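# Kiefernplatte am Arbeitsplatz: Kabeldurchlass und Oberfläche

Gilt für massive Kiefer, geölt oder roh.

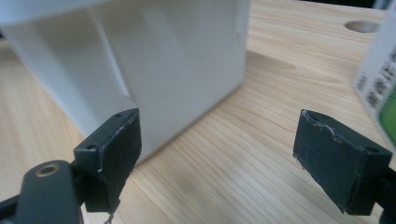 *Helle Kiefernplatte mit rundem Ausschnitt, darauf ein weißes, kastenförmiges Teil.*

**Ausschnitt**
- Mittelpunkt anreißen, mit 4 mm vorbohren.
- Lochsäge von oben ansetzen, bis der Zentrierbohrer unten austritt. Platte wenden, von der Gegenseite fertig sägen. So reißt die Unterkante nicht aus.
- Kante mit Körnung 120, danach 240 brechen.
- Stirnholz im Loch zweimal ölen, dazwischen 16 Stunden trocknen lassen.

**Abstellen**
- Weiße Kartons und Gehäuse nicht auf frisch geöltes Holz stellen. Ridarov Hartöl braucht bei Raumtemperatur rund 17 Tage bis zur vollen Belastbarkeit.
- Kiefer dellt leicht. Unter schwere Teile Filz legen.

**Dellen**
Feuchtes Tuch auflegen, Bügeleisen kurz aufsetzen, trocknen lassen, in Faserrichtung nachschleifen. Bei gerissener Faser hilft nur Wachskitt.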